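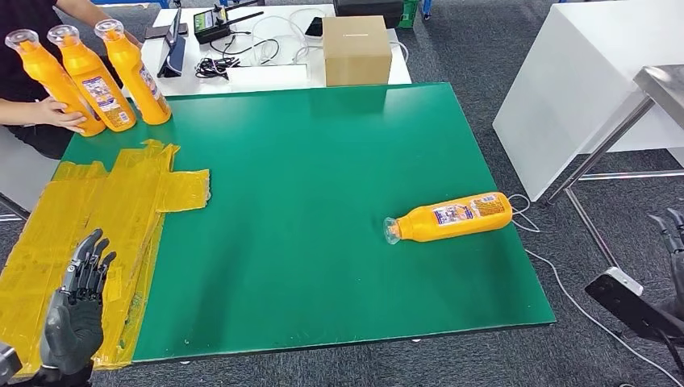
Questions I get about my work table

What do you cover the table with?
A big green mat! It takes up most of the top and I love the color (a bit shiny under the lights, but I'm used to it).

Does tape come off it?
Mine always has, even when I've layered strips all over one side. Pull slowly, and keep the strip low. Wrinkled tape tears more, so start at a corner.

Where do you keep bottles while you work?
Up in a far corner, standing in a row with the caps on. I knocked one over in November and I'm still finding drips on the carpet.

How big should my mat be?
Measure your table and leave 6 inches bare along the front if you like to lean, though I don't.

Can I wash it?
Sure, lukewarm water and dish soap, then lay it flat. Don't roll it up damp!

Got another one? Write to me, Soudabeh Ghasemi, through the Lamura contact form.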